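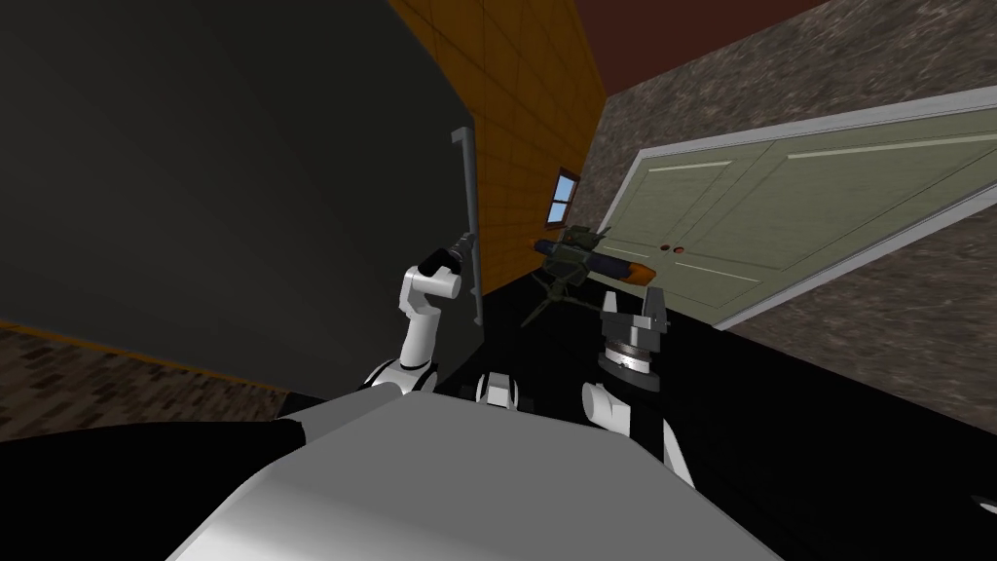
Fig. 1. Simulated kitchen task, robot's own view: left gripper beside the bar handle, right gripper open over the worktop side.

Handout 3: Good practice for handle tasks in simulation

Welcome back! Last week was all rules on paper, so this week we get to use them. Opening a tall door by its bar handle sounds dull until you try to write down what "done properly" means, and then it gets really interesting.

The Gatton lab sheet has 14 rules. You need to know all of them for the July test, but we will spend the session on the ones below.

Rule 2. State the goal before the first run. "Open the door" is too loose. Write down how far, in degrees, and how long the arm has to get there.

Rule 5. Approach, pause, close. The gripper comes up beside the bar and stops before the fingers move. In Fig. 1 the left gripper is next to the lower-middle part of the bar, and a pause at a point like this gives you a clean place to check your alignment.

Rule 6. Account for both arms. People watch the working arm and forget the other one (I do it too!). Log the joint positions of both, even when only one has a job.

Rule 9. Check object placement at the start. Look for anything hovering above a surface or sunk into it. The small olive-green object with orange tips in Fig. 1 is floating over the black worktop, so a run starting from that state gets flagged and the placement goes in the log.

Rule 11. Keep failed runs. The Barta set we are using has 536 runs, and the failures are the best reading in it.

A word on tilt: the view in Fig. 1 leans steeply. Record the camera pose with every run and don't straighten stills by hand.

For next time: pick 2 runs from the Barta set, mark them against rules 5, 6 and 9, and upload your sheets to Desura by 8th August. Bring a printed copy as well, please.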